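Relatório de progresso – manutenção e configuração da unidade de manipulação bimanual
Projeto Burkura – tarefas domésticas em quarto
Apresentado à entidade financiadora Plavier
9 de novembro de 2025

1. Âmbito

O presente relatório cobre os trabalhos de configuração, manutenção preventiva e reparação realizados na unidade bípede instalada na célula de quarto do laboratório Amato. Não abrange o desenvolvimento das políticas de controlo, que segue em relatório próprio. A numeração das tarefas é a do plano de trabalhos aprovado em março.

2. Estado geral

A unidade está operacional. No período acumulou 457 horas de funcionamento e executou 3515 ciclos de manipulação de têxteis, dos quais 782 com a configuração atual do punho esquerdo. Registaram-se duas paragens não programadas, ambas com origem no braço esquerdo, descritas na secção 4. O braço direito e as pernas não tiveram intervenções corretivas.

3. Configuração da célula

A célula reproduz um quarto com cama feita, mesa de cabeceira e pavimento em placas de alcatifa. A altura do colchão foi fixada no início do período e não voltou a ser alterada, para que os dados de força recolhidos no contacto com o edredão sejam comparáveis entre sessões. A posição inicial dos pés é verificada antes de cada sessão. Um desvio lateral dos pés altera o alcance do braço esquerdo sobre a cama e obriga a recalcular a trajetória de aproximação.

A alcatifa levantou uma dificuldade que não estava prevista no plano. O atrito das placas varia com a direção das fibras, e os parâmetros de equilíbrio herdados do piso liso produziam correções excessivas dos tornozelos sempre que a mão exercia pressão sobre a cama. Os ganhos foram reduzidos por etapas até a oscilação do tronco ficar dentro do limite definido no protocolo. Os valores finais estão no ficheiro de configuração entregue com o relatório.

Nas tarefas de alisamento, o braço direito permanece em repouso, pendente junto à perna, com os dedos fletidos. A postura foi escolhida por manter baixo o centro de massa. 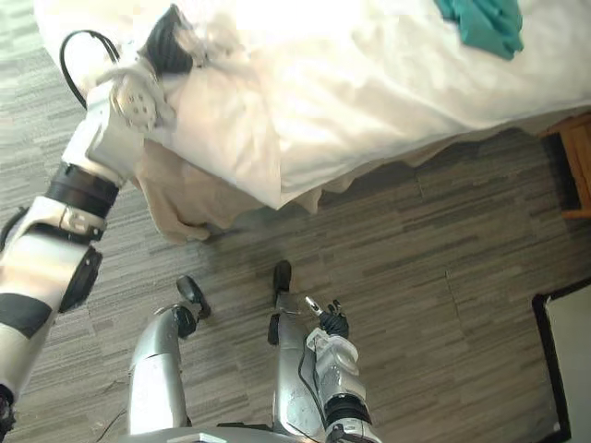 O ensaio de referência após cada intervenção é o contacto com o edredão branco, com a mão esquerda a pressionar o tecido. Avalia-se a leitura dos sensores de corrente dos dedos e a estabilidade do punho sob carga. O ensaio é curto e detecta folgas que a calibração em vazio não revela – foi assim que se identificou a segunda avaria.

4. Intervenções corretivas

4.1. Cabo do punho esquerdo. A primeira paragem resultou de perda intermitente de comunicação com a mão. O cabo exterior trabalhava com raio de curvatura insuficiente quando o antebraço rodava em extensão. Substituiu-se o cabo por outro mais comprido, que descreve agora um arco livre atrás do punho, e acrescentou-se um alívio de tração. O novo traçado elimina a dobra, mas aumenta o risco de prisão em objetos próximos. O volume de segurança do braço foi alargado em conformidade.

4.2. Articulação do cotovelo esquerdo. A segunda paragem deveu-se ao desaperto de um parafuso do alojamento do cotovelo. A folga traduzia-se num erro de posição da mão que só aparecia com carga vertical. O parafuso foi substituído, aplicou-se fixador de roscas de resistência média e marcou-se a cabeça com tinta para inspeção visual. Repetiu-se a calibração cinemática completa do braço.

5. Manutenção preventiva

O plano passou a incluir os pontos seguintes:

Limpeza das mãos no fim de cada sessão. As fibras do edredão e dos lençóis acumulam-se nas ranhuras dos dedos e, sem limpeza, alteram o atrito da preensão.
Verificação das marcas de aperto em ombro, cotovelo e punho.
Inspeção dos cabos exteriores, incluindo os que ficam pousados no pavimento.
Registo da corrente de repouso de cada dedo, com comparação com a sessão anterior.

Os registos são feitos na ferramenta Jetent e exportados no fim de cada mês.

6. Desvios ao plano

A tarefa de durabilidade das mãos está atrasada. O fornecimento dos dedos sobresselentes foi adiado pelo fabricante e, sem peças de reserva, optou-se por limitar a força máxima de preensão. A limitação não afeta o alisamento, mas impede os ensaios de tração do lençol com a carga prevista. A despesa correspondente transita para o período seguinte, sem alteração do valor total.

7. Trabalhos seguintes

Recondução do cabo do punho por calha interior, se a geometria do antebraço o permitir.
Ensaios de tração do lençol, após receção dos dedos.
Revisão do braço direito segundo o mesmo procedimento aplicado ao esquerdo – o parafuso do cotovelo é da mesma referência e será substituído por precaução.
Repetição da afinação de equilíbrio com os dois braços em carga.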